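Trutivow Pamirier 34 Trackside Tire Rack

Equipment > Paddock and Pit Lane > Tire Storage

Product code: TP-309
Price list effective 07/01/2021

The Pamirier 34 is a rolling tire rack for circuit racing teams. It carries mounted wheels between the transporter, the garage and the pit wall, and it is supplied to touring car, GT and club-level entrants. Each rack holds six mounted wheels on two tiers.

The frame is welded steel tube with a powder-coated finish. Tier bars adjust without tools to suit different wheel diameters. Two of the four casters swivel and lock, and the tow bar folds flat against the frame for loading.

Specifications

Capacity: 6 mounted wheels
Maximum load: 400 lb
Tiers: 2, adjustable
Finish: black or signal red
Assembly: supplied flat, hardware included

Options

Weather cover with clear document pocket
Tire blanket cable guides
Number boards for set identification
Extended tow bar for use with paddock vehicles

Ordering

Orders are accepted from registered teams, circuits and authorized dealers. Racks in standard colors ship from the Flingate warehouse. Team colors are made to order and cannot be returned. Customers who need delivery directly to a circuit must supply the event name, garage number and a contact who will be present to sign for the goods.

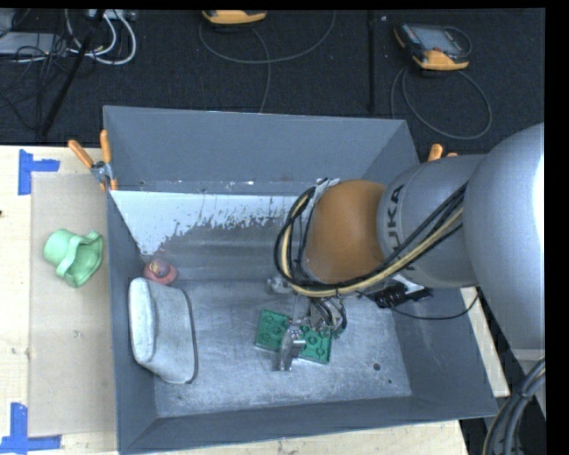
Service and spare parts

Casters, tier bars and locking pins are stocked for all Pamirier racks built under the Boiko name as well as the current range. Please quote the serial number on the plate beside the tow bar. Racks should be inspected before the start of each season, and we recommend booking workshop inspections by the end of February.

Warranty claims and technical questions should be addressed to Ostap Prokopenko, Customer Equipment, Trutivow.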